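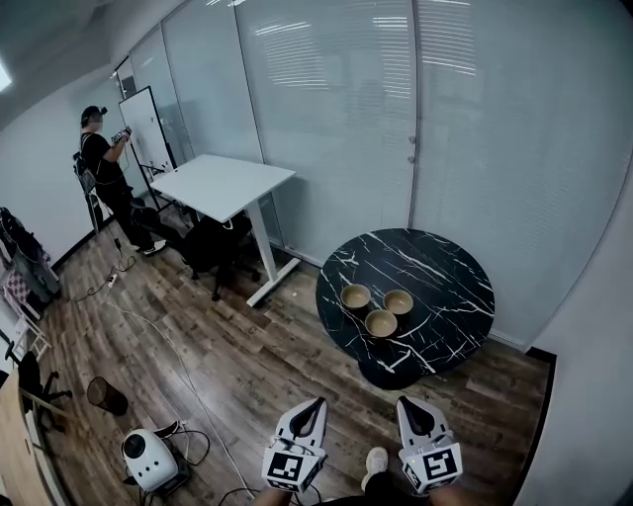
Removing Water Rings and Etch Marks from a Polished Stone Tabletop

Applies to: marble, marble-patterned composite, and limestone tops with a polished or honed finish. Granite and glazed ceramic tops need a different method.

Identify the surface

Small tables with a round black top and white veining are sold in natural marble, sintered stone, printed glass and laminate. The pattern alone does not tell them apart. Check the underside. Natural stone is usually unpolished there and feels gritty, and the veins may continue through the edge. Laminate shows a seam at the rim. Glass rings when tapped with a fingernail.

If the top is laminate or printed glass, stop. Polishing powder will scratch both. Wash with dish soap and water, and treat any remaining mark as permanent.

Identify the mark

A water ring on stone is a mineral deposit that sits on the surface. It feels slightly raised. An etch is a dull spot where acid (lemon, vinegar, wine, some bathroom cleaners) has dissolved the polish. It feels flat or slightly rough and is most visible at a low angle to a window. Dark tops show etches more than light ones.

An oil stain is a third case. It looks darker than the stone around it and is best drawn out with a poultice, covered on a separate page.

Materials

Dish soap, pH neutral
2 microfiber cloths
Single-edge razor blade, new
Marble polishing powder (tin oxide type)
Felt pad, hand size
Spray bottle of distilled water
600 grit wet sanding sheet, for honed tops only

Procedure

1. Clear the top. Lift bowls and cups straight up – unglazed feet drag grit across the polish.

2. Wash with a few drops of soap in warm water. Rinse with a clean cloth and dry completely. Wait 10 minutes before judging the mark.

3. For a mineral ring, wet the area and hold the razor blade nearly flat. Push forward only. Do not use a corner of the blade. Wipe and check after each pass.

4. For an etch on a polished top, mist the spot and sprinkle on enough powder to make a thin paste. Work it with the felt pad in small overlapping circles, using firm pressure. Keep the paste wet. A light etch takes over 4 minutes of steady rubbing.

5. For an etch on a honed top, skip the powder. Wet the 600 grit sheet and sand lightly in one direction, extending past the mark so the edges blend.

6. Rinse off all residue. Powder left in the pores of a dark stone dries as a gray haze.

7. Dry and inspect from two directions. Repeat step 4 or 5 if needed.

Sealing

Drip a little water on the cleaned area. If the stone darkens within 10 minutes, apply a penetrating sealer according to its label. Sealer slows staining. It does not prevent etching, and a sealed top still needs coasters under anything acidic.

Revision notes

July 15, 2018: Step 3 rewritten after a correction from Iolanda Vasconcelos, who pointed out that pulling the blade back chips the polish. Sealing test time changed from 4 minutes to 10. Page maintained by Shengli Han.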